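3.2 What the transfer rumors did to the crowd

I'll admit I went into this part expecting the numbers to bore me. We had 3435 posts from the Bolteo supporters' board, all written while Sinlow were supposedly chasing the club's striker, and I read every one of them myself (my eyes have forgiven me, just). Of those, 2473 mentioned the rumor by name. What surprised me was the tone — people weren't angry with the player at all, they were angry with the board for keeping quiet. The mood dipped after each of the 4 newspaper stories and then picked up again within 2 days, win or lose. Home form barely came into it!
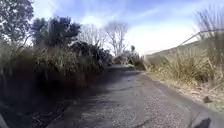 Figure 2. A narrow asphalt path with dry growth on both sides.

Châu, reading an early draft, told me I was being too kind to the fans, and that the July posts were a lot nastier once the fee was out. I went back and checked, and fair enough, they were. I've kept those posts separate in Section 3.3.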